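Kitchen and pantry inspection, Samonte building, second floor
September round
Checked by: Helju Uibo
Present for part of the round: Ramil Aquino, Jerome Estrella

Marks used: OK / To fix / Not checked

1. Entrance and walkways

1.1 Door opens fully and closes by itself – OK
1.2 Floor free of boxes and cables – To fix
Comment: Two delivery boxes from Bastix were standing behind the door. Jerome has moved them to the store room during the round, but the same remark was written last time. Please agree with the supplier that they leave the goods downstairs.
1.3 Floor mat lies flat – OK

2. Fire safety

2.1 Fire blanket on its hook, pull tabs free – OK
2.2 Extinguisher in place, needle in the green field – OK
Comment: The inspection tag is readable, but the string is almost broken. A new string is enough.
2.3 Smoke detector tested – Not checked
Comment: The test must be announced to the whole floor one day before, and this was forgotten. Mariama Frimpong will send the message and do the test herself after 16:00, when most people are gone.
2.4 Escape plan on the wall is the current one – To fix
Comment: The plan still shows the old wall between the pantry and the copy room.

3. Worktops and storage

3.1 Surfaces whole, without cracks or raised edges – OK
3.2 Heavy things stored below shoulder height – To fix
Comment: The large soup pot is on the top shelf again. I could not take it down without standing on a chair, and for me this is the clearest finding of the whole round. The lower cupboard beside the sink has enough place if the old baking trays are given away.

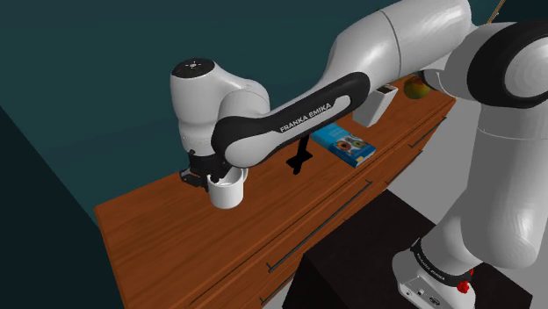
3.3 Knives in the block or in the drawer insert – OK
3.4 Cups and plates without chips – To fix
Comment: I have put 5 plates aside for throwing away. Please do not return them to the shelf. If someone wishes to keep one for a flower pot, take it home.

4. Water and electricity

4.1 Hot water at the tap not above 49 degrees – OK
Comment: Measured after the water had been running for one minute.
4.2 Kettle, base and cord without damage – OK
4.3 Sockets near the sink firmly fixed – To fix
Comment: The left socket moves when the plug is pulled out. Amado Dumlao has put tape over it and it must not be used until the electrician from Triltis has been here.
4.4 Fridge seal closes all the way round – OK

5. Cleaning products and first aid

5.1 Products in original bottles with labels – To fix
Comment: One spray bottle had only "blue" written on it by hand. Ramil believes it is glass cleaner, but believing is not a label, so I emptied it.
5.2 Plasters and burn gel present and in date – OK
Comment: The Skokar box is complete. The burn gel is good until next spring.
5.3 Eye wash bottle sealed – OK

Who does what

Socket – Amado
Smoke detector – Mariama
Pot, trays and plates – Ramil
Delivery place and new escape plan – Jerome

Please write your initials on the paper copy inside the pantry door when your point is finished. I will look at the open points again before the next round.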